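Varura workshop - minutes of the machine users' meeting
Wed 2 September

Chair: Jairo Guzmán
Minutes of the May meeting were agreed with one correction: the spare collets are held in the tool store and not at Tamayo.

1. Surnex router
The spindle bearings have been replaced. Run-out was checked at the collet and is within limits. The Y axis still loses position on long rapid moves. Belt tension to be checked before the drive settings are changed.

2. Flatness
The spoilboard was surfaced after the last meeting. A straight edge across the bed shows it low at the rear left corner. Agreed to skim the whole board again with the 56 mm cutter, taking no more than 2 passes. Clamps are to stay off the rear rail until this is done.

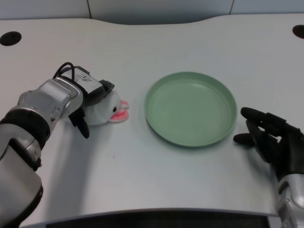
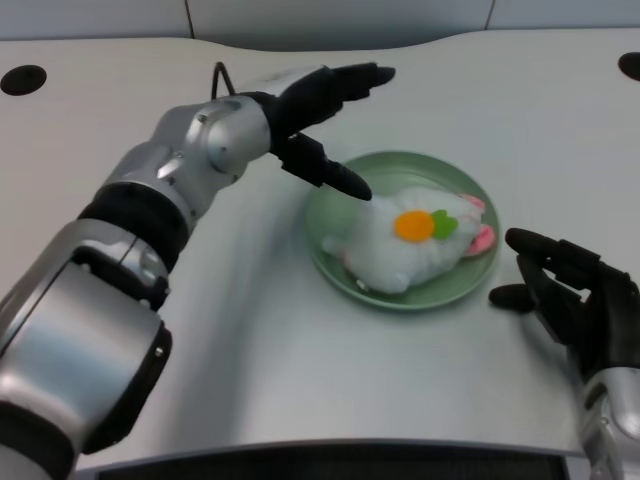

3. Lathe
The tailstock is out of line with the headstock and is turning a taper on longer work. Shims to be cut and fitted. The meeting discussed buying a second live centre - deferred until the tailstock has been set.

4. Extraction
The filter was changed at 96 hours. The hose on the router gantry has split near the cuff and will be cut back. If it is then too short to reach the front of the bed, a new length will be ordered from Tamayo.

5. Job files
Files must carry the material thickness and cutter diameter in the name. Old files without these are to be moved off the control PC.

Actions
JG: belt tension, shims, hose.
All users: rename own files before the next meeting.

Meeting closed at 9 pm.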